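## Part 4: Washing and resting the green pieces

I keep my Grultton set out on the counter all year, so it gets washed a lot, and this is the routine I settled on after one sad breakup with a scouring pad (rest in peace, sugar bowl).

1. Fill the sink with warm water and a small squirt of dish soap. The Schouten kind is fine, so is anything mild!
2. Wash one piece at a time. I know, I know, but two in the sink will knock together.
3. Go over the big rounded parts with a soft cloth in wide circles.
4. Run an old, soft toothbrush along any seam or groove, top to bottom, then once more under the rim.

**Caution:** no scouring powder, ever. It dulls the shine and you can't buff that back.

The pale mint green goes nearly white where the light falls on it, so I turn each piece toward the shaded side before I call it clean. Look at the curved line next to the bulge too.

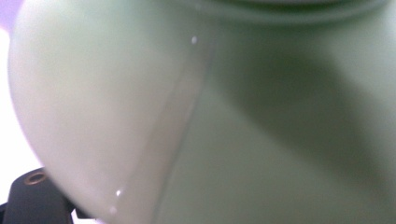
Luuk Vandenberghe wrote to me that he skips the toothbrush and pulls a folded strip of cotton down the groove, which he finds gets tea stains out faster and doesn't spray his shirt. I tried it and now I do both.

5. Rinse, then pat dry with a towel that doesn't shed.
6. Leave the piece on a folded cloth for roughly 100 minutes before it goes back on the shelf.

**Note:** if a mark stays put, lay a damp cloth over it overnight and start again at step 3.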